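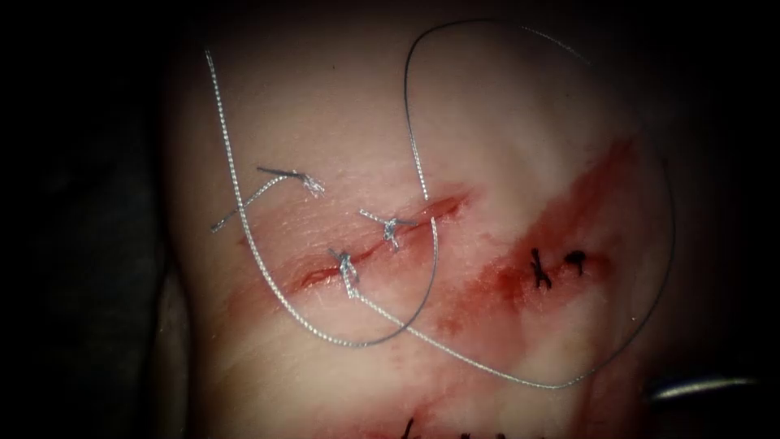
Silver thread on the left cut, black knots on the right one.

1/ At Banley we finished the new house rules for suturing with robot arms. Several people asked me to share them, so I write down the main points in a short thread.

2/ Rule one is about long thread. Before the next stitch, both loose strands must be put to one side. If they cross over each other on the tissue, the operator stops and separates them first. We had 389 stitches in our February review, and crossed strands were the most frequent remark.

3/ Rule two: the needle is always held by one instrument, and the operator says aloud which one. "Left has needle." It sounds a little childish, but please do it every time.

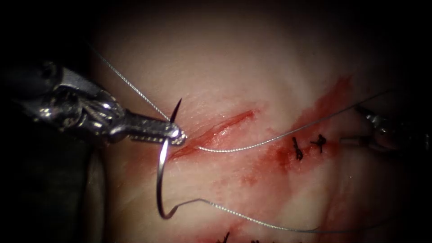

Photo: Zirine Robotics Lab / Banley

4/ Rule three: no pulling on a strand when its other end is outside the light. Move the arm or move the lamp. The Grilitz guide, which we used as a base, allows an exception for experienced operators. We removed the exception.

5/ Rule four is for knots. Keep the tail short and let it stand free of the jaws' path. Wrap slowly, with the same number of turns each time, and write this number in the log.
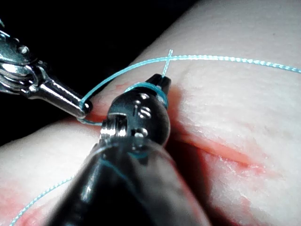
6/ For the log itself we keep only 9 fields. The older form from Nigatu had many more and people filled it in at the end of the day, from memory – this is worse than a short form.

7/ Rule five: after every 100 stitches the jaws are checked under magnification. If a jaw is worn, change the instrument and note the time.

8/ What I still do not know is how to write a good rule for tension. "Firm but not tight" is not a standard. If your lab has a text for this, I would be thankful to read it.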